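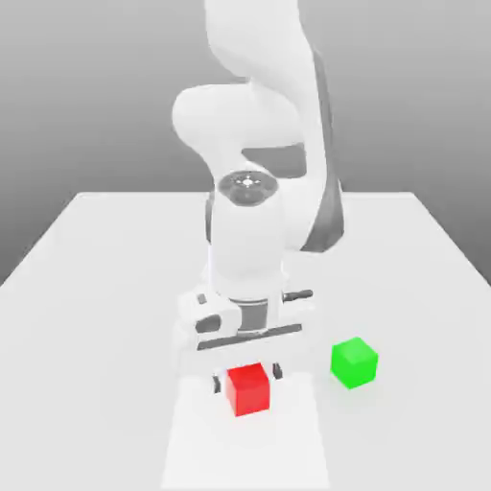 Steltora Cubes is a set of simulated demonstrations for training a manipulation policy, and this README is mostly about what I don't trust in it. Parisa Arabzadeh, maintainer. Each episode has one white arm, one white table, a red cube and a green cube, with nothing behind them except plain gray. The task is to pick up the red one. If your policy gets a high score here, you have learned that it can find a saturated red block on a clean white surface under soft, even light. Please write that in your paper in those words.

What is in the release

The set has 2730 episodes. Of these, 2000 are for training and 432 for validation. The rest are a held-out set that we don't publish, and you can send us a policy to run on it (see Evaluation). All episodes come from the Ikell simulator and were recorded between May and the release date, 20/12/2021. Each one stores:

camera: one fixed view, RGB
state: joint angles and finger opening
action: target change in hand pose, plus open/close
cubes: true pose of both cubes at every step
instruction: a text string, see the warning below
success: true or false, see the other warning below

Cube poses are there for debugging. People will train on them anyway. If you do, say so.

How the examples were gathered

Two sources, mixed in the same folders and told apart by the "source" field.

The first is a scripted planner, Leiva, which reads the true cube poses, moves over the red cube with the fingers apart, lowers, closes and lifts. It is fast and it never hesitates, and for that reason I think its data is worth less than its share of the episodes suggests. A policy trained only on Leiva has no idea what to do when it is two centimeters off. It never saw anyone be two centimeters off.

The second is 6 people driving the arm with a handheld controller. Their paths are slower and wobblier, and they correct themselves. They also got better over the weeks, so early and late episodes from the same driver don't look alike. The driver ID is included. Don't shuffle it away before you look at it.

We kept failed human episodes. We did not keep failed scripted ones, which was a mistake made early on and by the time I noticed, the logs had been cleared. Any comparison of success rates between the two sources is therefore meaningless. I have already been sent one.

Things to be careful about

Instructions. The text strings were filled in from templates after recording. The drivers never read them. "Pick up the red cube", "grab the red block" and so on all point at the same behavior, and there is no instruction anywhere that asks for green. A model can ignore the text completely and lose nothing. Calling this a language-conditioned dataset would be a stretch, although the Firnilari loader lists it as one -- I have asked for that tag to be removed.

Success. The flag is set when the red cube is above a height threshold at the last step. It doesn't check how it got there. Some episodes pass with the cube pinched by a corner and swinging.

The green cube. It was put in as a distractor. The sampler keeps the two cubes apart, so the fingers have clear room on both sides of the target in every start position. Real clutter is not so polite. Nothing in this set teaches a policy to work around a neighbor.

Contact. Friction was tuned until grasps stopped slipping in ways that annoyed us. I have no evidence that the values match any real cube, table or finger pad.

Transfer. We haven't run anything trained on this set on a physical arm. I would expect it to fail, and would be glad to see numbers either way.

Evaluation

Report validation results separately for scripted and human starts, with at least three seeds. Report a run with the instruction blanked out. If the blank run does as well as the full one, you will understand the paragraph on instructions better than I can explain it. For the held-out set, open a request in the tracker with a container that takes image and state and returns an action. We run them in batches, so expect to wait.

Known bugs

Finger opening lags the image by one step in human episodes.
In a few scripted episodes the last action is repeated until the time limit. Trim it or your policy will learn to freeze.
Cube rotation is stored in radians in train and in degrees in validation. A fix is planned for the next version.

License and contact

Free for research use. Send corrections through the tracker, preferably with an episode number.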